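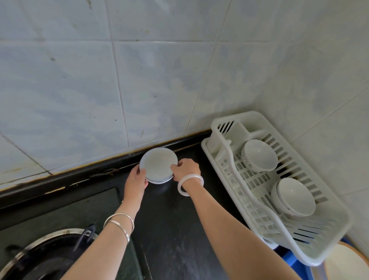 The plates first. Always the plates first, then whatever comes after the plates.

Meilin had it in her head like a song. Plates, rack, stove, rice, phone. The bus from the coast got in at 7 and it was already past five, and her brother would be on it, and her brother had not stood in this kitchen for twelve years. Which was fine. Plates.

She pushed the stack back against the tiles where it wouldn't get knocked. Blue ones, the gray-blue, their mother's. Not the good ones. There were no good ones, there had been good ones once and Chang-ho Kang from downstairs had bought them off her the winter the boiler went, and paid too much, and never used them as far as she could tell. He kept them in a cabinet with a light in it. She'd seen them glowing when she went down to sign for a package.

The phone went. Wet hands, dry hands, where was the towel.

"Are you home," said Aunt Wen.

"I'm home, you called the house."

"Is he there?"

"Seven. I told you seven."

"What are you feeding him?"

"Food," said Meilin, and then, since it was Aunt Wen, "fish. The Wang place had fish."

"Wang's fish on a Friday," said Aunt Wen, in the voice of someone at a funeral, and hung up.

So. Fish. She got the fish out and looked at it and the fish looked back. It was a perfectly good fish. She put it away again. Too early for fish, you don't do fish until they're through the door, their mother used to say that, coat off, then fish.

The stain along the back of the counter. She had meant to do something about it since February. Baking soda, vinegar, that stuff in the orange bottle from Irnero that took the skin off your fingers. It had come up a little and then gone right back to how it was. He would notice. He noticed things like that, he'd come in and not say hello, he'd say what happened there. And she'd say, twelve years happened there, and they'd be off, they'd be fighting before his shoes were off.

She moved the plates a bit to the left. Covered some of it. Not all.

Moved them back. Stupid.

The bangle slid down and knocked on the counter and she froze, like always, and turned it on her wrist and held it to the window. No crack. Their mother had worn it forty years and never taken it off and had made dumplings in it, washed floors in it, hit a man with it once on the number 2 bus. It didn't fit Meilin right. Loose. Everybody said get it wrapped with thread on the inside, get a smaller one, Skondik in the arcade would trade you. She didn't want to trade it. She wanted it to fit.

That was the other thing. The bangle. Because he'd written, hadn't he. One page, his terrible handwriting, bus time at the top and then at the bottom like it was nothing - do you still have Ma's bracelet, Jia is getting married in the fall.

Jia. She had met Jia one time. Jia had been four and had bitten her.

Rice. She'd forgotten rice. She washed it and washed it and the water went cloudy and went clear and she stood there with the tap running anyway. Her own daughter would have said Mom, the water. But she was up at school with a Wakis jacket that cost 100 dollars and a boyfriend who didn't eat fish.

Quarter to six. How was it quarter to six.

Rice on. Table wiped. The good chair to the window side, the bad chair for herself, the one with the leg. Two bowls. Then she thought, what if he brought someone. Would he bring someone and not say? He would. He absolutley would. So three bowls, and then it looked like she was expecting somebody who was dead, so she put the third one back.

Knock at the door and her heart went straight up into her ears.

It was Chang-ho Kang. He had a box. He was holding it the way you hold a box when you've walked up two flights being careful.

"Your aunt called me," he said.

"She called you? How does she have your number?"

"She has always had my number." He looked at the box. "She said your brother is coming. I thought, for tonight. On loan. Or you could just have them, I don't know. I never eat on them. I'm afraid of them."

She didn't need to look. She could hear them in there, that little sound they made together, a thin sound, like teeth. White with the gold line. New Year's plates. Him and her under the table with their legs sticking out and those plates going around over their heads.

"I paid too little," he said.

"You paid too much."

"Well," he said. "One of us."

He wouldn't come in. He would not come in, he had something on the stove, he said it twice. She set the box on the table and stood over it with her hands hanging. Get them out, wash them, they'd be dusty. Were they dusty? There was a light in that cabinet, he probably dusted them every day of his life.

She thought of the fish on the gold plate. She thought of her brother's face when he saw it. He'd think she'd had them the whole time. He'd think, so she kept everything, she kept the plates and the bracelet and the apartment, and look at her, laying it all out for me. That's what he'd think. Or he wouldn't. He'd cry, possibly. He cried at their mother's and had to go stand in the parking lot.

Twenty past six. The rice lid was ticking.

She slid the box under the table. Right back, by the wall, where two kids could have fit.

Then she took the top two off the blue stack, ran them under the water, dried them, and put them out. Everyday plates. Tuesday plates. One had a rough place on the bottom you could find with your thumb, and he used to ask for that one, he'd turn them all over to find it. She turned them over. It wasn't either of these. She went back to the stack and went through the rest, quick, thumb along the bottoms, no, no, no, there.

She put it at the window side.

Then the bangle. A little dish soap, the way the nurse had done it. It came off like nothing, it hardly touched her. She dried it and put it in her apron pocket, and took it out, and put it on again.

Later. After fish. She'd see how he said hello.

She was still in the apron when the buzzer went, ten minutes early, and then went again, long, him leaning on it with his whole hand just like he used to, and she yelled at the door that she was coming, she was coming, hold on.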